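The Best Seat in Sports Is a Folding Chair at a Perau Game

I paid 11 dollars to get into the Perau game last Wednesday, and I would have paid 40. The kickoff was at 7, the lights were humming, and by halftime I had moved seats twice just because I could! Try that in a big league stadium, where an usher will march you back to row 30 before you've unwrapped your hot dog.

I love pro football. I've watched it my whole life and I'm not about to quit. But semipro ball has something the big league has let slip away, and I think more fans should give it a try. These players hold day jobs. They tape their own ankles. When the Perau right guard pulled and flattened a Nurnenano linebacker on the second drive, I could hear the pads crack, and then I could hear the guard ask him if he was okay.

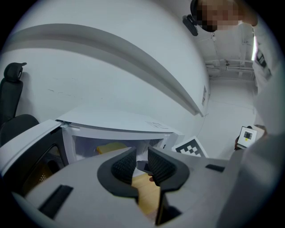 Kuusk wrote in to say that semipro games are fun for a half and sloppy after that, and that the kicking alone would send most fans home early. Fair enough on the kicking. Perau missed 2 extra points and one of them never got above the line. But sloppy can be wonderful. A bad snap on fourth down turned into the best play I've seen all season, with the punter running sideways, then backward, then (somehow) for a first down, and the whole bleacher section on its feet yelling at him to slide.

You also get to know a team in a way that TV doesn't allow. After four home games I can tell when the Perau quarterback is going to throw deep, and so can the kids along the fence, who shout it out loud. The defense must hear them. He throws it anyway! 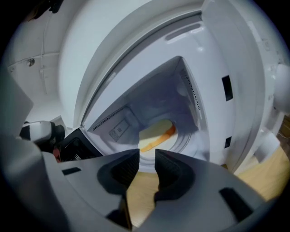
Page 2

Then there's the money side. A family can go to every home game at Wakance Field for less than one parking pass downtown, and the players shake hands by the gate when it's over. My daughter got a sweaty wristband in August and still sleeps with it on.

Does the league need better refs? Yes. Would a working scoreboard help? Very much, especially in the fourth quarter when we were all arguing over time-outs. I'd still pick that bleacher over any club seat I've sat in, and I'll be there again for the rematch with Nurnenano, on the home side, near the snack stand.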